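Moving the boxes, again

Quick one tonight, kettle's on and I've still got 4 boxes in the hall.

So. Drondton. Moved here in December with a van that was too small and a landlord who swore the heating was fine. It was not fine. Two jumpers and a hat, most evenings. The house is from 1825 and I think the draughts are original.

Better now. Found a decent cafe, Lo Presti, by the bus station – coffee's good, the almond things are better, gone by ten if your unlucky. Walked up to Gekham last week too. Mud up to the ankles. Lovely though, want to go back when its dry.

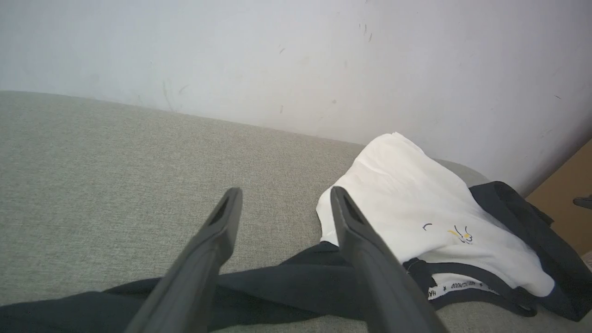

Is it cheaper than living in the city? On rent, by a mile, but the bus pass is 32 quid a week and that eats a fair bit of it.

Still waiting on broadband. Clonex keep texting me to say an engineer is on the way. No engineer. Have been writing this on my phone with one bar, stood by the bathroom window, so forgive the spelling.

Paid 100 quid for a secondhand washing machine and it walks across the kitchen on spin. Wedged it with a bit of old carpet. Seems to be holding.

Right, boxes. One of them has got the good saucepan in it and I can't rember which. More when the internet turns up.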